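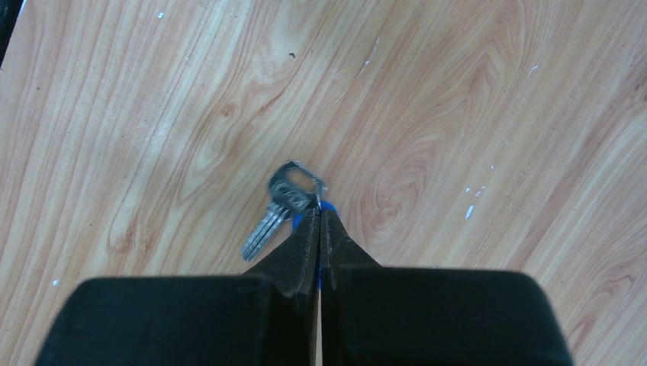
Alma Ķēniņš
Hardware reviewer and bench safety lead, Hadstead

Used Peripherals Intake Checklist, With Comments
Revised 2nd February

Every secondhand mouse, keyboard, headset and charging dock gets this list before it gets a review, a score or a place in the loaner drawer. Tick, cross or N/A. A blank box counts as a cross. The comments are mine and come from the last batch, 30 items, most of them sold to us as "like new" by people with a generous idea of new.

PART 1: BEFORE YOU PLUG IT IN

1.1 Cable free of cuts, kinks and exposed wire along its full length.
Comment: Run it through your fingers, slowly. Two Pulivard mice failed at the strain relief, where the braid looked perfect and the copper underneath had retired. Electrical tape is not a repair. Neither is electrical tape in a matching color.

1.2 USB plug straight, shell tight, no scorch marks.
Comment: A brown plug goes in the reject bin. Please stop asking whether it might be coffee.

1.3 Nothing rattles.
Comment: Loose scroll wheel weights are fine if the maker put them there. One Fonine headset contained a screw belonging to no part of a Fonine headset.

1.4 Battery door closes flush; no bulge on sealed units.
Comment: If a wireless mouse rocks on a flat desk, suspect the battery before you suspect the desk. Do not press on it to see. Into the metal box, lid on, tell the person on shift.

1.5 Skin contact surfaces clean.
Comment: Wipe first, inspect second. I don't want to discuss the keyboard from October.

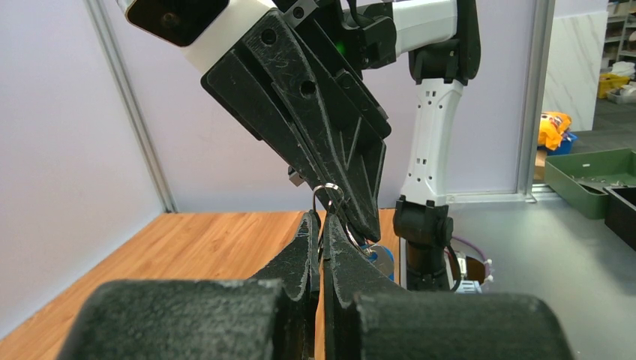
Key ring, held upright at the fingertips.

PART 2: POWERED, ON THE TEST HUB

2.1 Use the fused hub, never your own laptop.
Comment: It costs less than your laptop. It has already died twice in the line of duty.

2.2 Leave connected for 30 minutes. Check by hand at the start, middle and end.
Comment: Warm is acceptable on RGB keyboards, which are basically small space heaters with letters. Too warm to rest a palm on is a cross. "It's a feature" is a cross with a note.

2.3 Charging docks: correct supply only.
Comment: Read the label on the dock, then read the label on the brick. Six docks arrived with somebody else's adapter. The barrel fit every time, and that proves nothing.

2.4 No buzz, click or smell.
Comment: Mechanical switches are excused from the click part.

2.5 Driver software installed on the isolated machine only.
Comment: Pulivard's control panel is a 367 MB download that changes the color of one light. It also asks to start with Windows, check for updates and send usage data. Say no three times and carry on.

PART 3: FIT TO LEND

3.1 Feet, pads and keycaps all present and attached.
Comment: A missing mouse foot leaves an edge that will scratch a desk. Spares are in the tray marked SPARES, along with a number of things that are not spares.

3.2 No sharp edges or cracked plastic where a hand goes.
Comment: Check the thumb side. People throw mice, and they land thumb side down.

3.3 Paired devices reset and forgotten.
Comment: Some 200 cycles of on and off did not persuade one headset to forget its previous phone. Cross.

3.4 Tag filled in, initialed, tied to the cable.
Comment: Wireless items get the tag on the dongle bag. If there is no dongle in the dongle bag, go back to the start of this line and think about it.

RESULT

All ticks: loaner drawer or review queue.
Any cross in Part 1: reject bin, no second opinion.
Any cross in Part 2 or 3: repair shelf, with the line number on the tag. "Broken" is not a line number.

Old copies of this list still have the section on trackballs. Use it if a trackball comes in and put the ball back afterward.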